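Plovham-sim list archive
Subject: Re: grasp reported OK, object not held (sofa layout)
From: Haruna Matsuda
To: plovham-sim
Month: June

Zihan Yao wrote:
> Batch 1825 finished overnight. The success flag is set on every
> episode in the sofa layout, but the lift heights in the log do not
> agree with it. Several stay at zero for the whole lift phase.
> Is this the contact problem Chenxi reported against the Grernthorpe
> build, or something new? I would like to know before I start the
> next batch.

Zihan,

Same family of fault, different trigger. I went through the log for episode 2177 by hand and then replayed it with contact output switched on.

The flag is set when both fingers report contact and the commanded opening stops changing. It does not check what the fingers are in contact with. In 2177 one finger reports the red object and the other reports the seat cushion. The check counts that as two contacts and passes. The lift then runs with nothing held, and the episode is written out as a success.

The cushion mesh makes this more likely. Its collision shape is a coarse hull that sits higher than the drawn surface near the seams, so a finger can register contact before it looks close. The table layout has a flat box for collision and does not show the problem.

Renders from the sofa layout, wrist view first, then the room view:

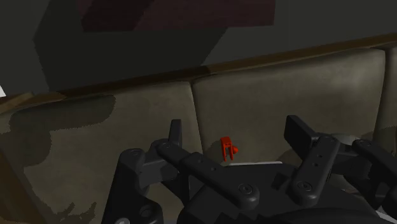
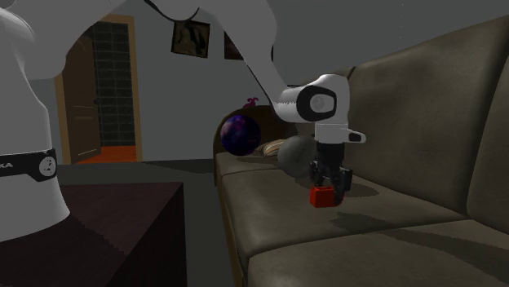

Page last changed: June, 16:30, by list archive

Neither render is enough to judge a grasp. Use the contact pairs in the log.

What I have changed on my branch:

- The success check now needs both fingers in contact with the target body, by body ID.
- The target must also clear the support surface by 30 mm at the end of the lift.
- Contact with any other body during closing is logged as a warning with the body name.

With the new check, 2177 fails as it should. Episode 3909 still passes, and its lift height agrees.

Not changed: the cushion hull. Skarphéðinn has a finer version in the Rangate asset folder, but it slows the solver and I have not measured by how much. Zhuoran, if you have timings from the Aquino scenes, please post them.

Zihan, please do not merge 1825 into the training set. The joint data are fine, but the labels need to be recomputed. The script reads the stored contacts, so no rerun is needed unless you had contact logging off.

Haruna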